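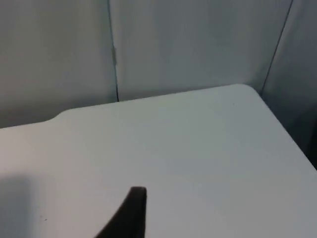 Tredumex is changing the way household food waste is collected in Cullania and Fairweather. The new arrangements begin in June and apply to all homes with a kerbside collection, including flats with shared bins. Details follow in this thread.

Collections will move from fortnightly to weekly. Your food waste will be taken on the same day as your recycling. Please have the caddy at the kerb by 6 in the morning, with the handle locked forward.

All cooked and uncooked food is accepted: meat, fish, bones, dairy, peelings, tea bags and coffee grounds. Liquids, cooking oil and packaging of any kind should be kept out.
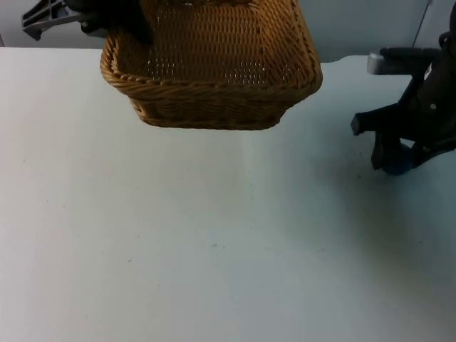
A resident writing as Fairweather Allotments asked whether garden cuttings could go in with the food waste, as they did under the old scheme. They cannot. Garden waste remains a separate service and is collected every 2 weeks from the brown bin.

Food waste from both areas will be taken to the Sudthorpe plant, where it is turned into gas and a soil improver. Paper and compostable liners may be used. Ordinary plastic bags will be left in the caddy with a notice attached.

A total of 469 homes on private roads will receive a letter with their own collection point. Residents on these roads should continue to use their present arrangements until the letter arrives. 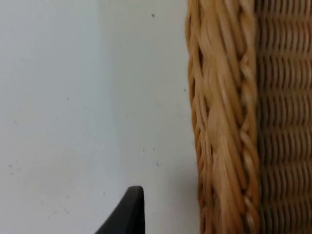 Replacement caddies may be ordered through the online form or by telephone. Delivery takes up to 16 working days. Damaged caddies should be left out, empty, next to the new one on the first collection after it arrives.

Assisted collections will carry over to the new service and there is no need to apply again.
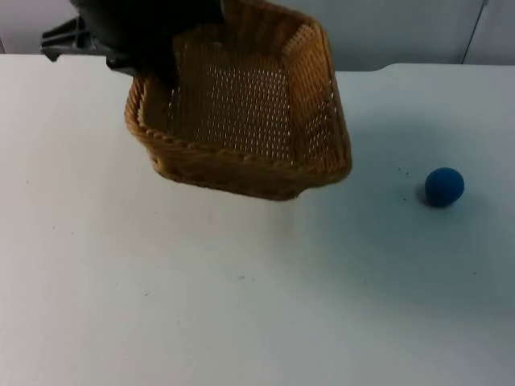 What happens if my caddy is missed? Report it by 4 in the afternoon on the next working day and a crew will return within 2 working days. Please leave the caddy at the kerb until then.

Calendars for each street are now on the Tredumex website. Printed copies are held at Cullania library and at the Sudthorpe reception desk.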